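Home > Cleaning and Laundry > Bedrooms

Marks on the wall by the bedroom window, and lint on dark clothes

Clovton
We rent a first-floor flat and the plaster wall beside the bedroom window has gone smudgy low down. It was painted cream in April. I've wiped it with a damp cloth and the marks come back within a week or two. The landlord says it is condensation and that I should open the window more, but we have the heating on and I'd like to know whether it is mould before I buy anything. The room is 252 cm wide so the bed can't go far from the wall. Also, is it worth paying for a dehumidifier?

A-yeong Ha
It could be mould or it could be dirt. Dab a little diluted bleach on one mark and leave it for a few minutes. If it goes pale it is probably mould, and if nothing changes it is more likely dust sticking to a cold surface. Wear gloves and keep bleach away from the bedding.
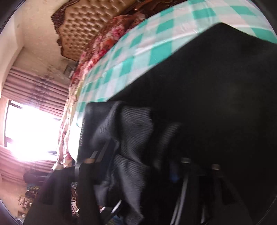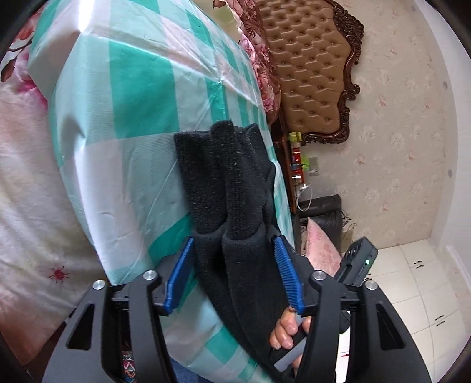 Damp in a bedroom mostly comes from breathing and from drying clothes indoors. Two people sleeping with the door shut put a lot of water into the air, and it settles on the coldest wall. Open the window for ten minutes each morning and leave a hand's width behind the furniture. Padded pieces need the gap most – a buttoned headboard like the gold one has plenty of dips for dust to sit in, so go over it with the soft brush on the vacuum. For dark clothes, wash them inside out and away from towels. A lint roller will deal with specks like the ones on the black fabric.

Don't repaint until the wall has been dry for a few weeks. Stain block over damp plaster just peels.

Verbeke
Get a dehumidifier. Mine cost 194 and I empty it every other day in winter.

Cukitberg
Check the gutter outside first. We spent 400 on paint and a machine and it was a blocked downpipe – the wall dried out once that was cleared. If you rent, put it in writing to the landlord.

Last updated: 7 December 2018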